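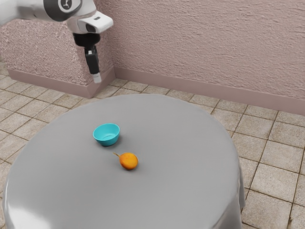

Exilgemeinschaften stehen oft unter dem Druck des Staates, den ihre Mitglieder verlassen haben. In der Forschung heißt das transnationale Repression. Gemeint sind alle Mittel, mit denen eine Regierung Kritiker jenseits der eigenen Grenze einschüchtert, isoliert oder zum Schweigen bringt. Zu unterscheiden ist zwischen direktem Zugriff (Entführung, Anschlag) und vermitteltem Zugriff über Dritte. Beim vermittelten Zugriff sitzen zwischen Auftraggeber und Betroffenem Konsulate, Vereine, Medien und einzelne Zuträger.

2. Formen des vermittelten Drucks

a) Druck auf Angehörige im Herkunftsland: Vorladungen, Verlust der Arbeitsstelle, Ausreisesperren.
b) Entzug von Dokumenten: Pässe werden nicht verlängert, Geburten nicht registriert.
c) Rufschädigung im Aufnahmeland, meist über Artikel und Videos in der Landessprache.
d) Missbrauch von Fahndungsersuchen und Auslieferungsverfahren.

3. Fallmaterial: die Siedlung Brakitz

Der Reader enthält Auszüge aus dem Dossier des Vereins Flolleo. In Brakitz lebten zum Zeitpunkt der Erhebung 2387 Exilierte. Der Verein führte 100 Interviews, in 40 davon wird Druck auf Verwandte erwähnt. Die Befragten wurden über den Verein selbst gewonnen, die Auswahl ist also nicht repräsentativ. Bitte beim Zitieren angeben.

Die Gegendarstellung der Zeitschrift Barua liegt ebenfalls bei. Sie bestreitet die Zahlen nicht, wohl aber die Deutung. Beide Texte sind Parteitexte und werden auch so gelesen.

4. Pflichten des Aufnahmestaates

Schutzpflicht aus Art. 2 und 8 EMRK, Verbot der Zurückweisung nach Art. 33 der Genfer Flüchtlingskonvention. Strittig ist, ab wann eine Behörde von einer konkreten Gefahr wissen musste.

Zur nächsten Sitzung: Dossier Flolleo, Kapitel 3, und den Aufsatz aus dem Sammelband Badeo lesen. Schriftlich, höchstens eine Seite: Welche der Formen a bis d lassen sich im Fall Brakitz belegen, und mit welcher Quelle?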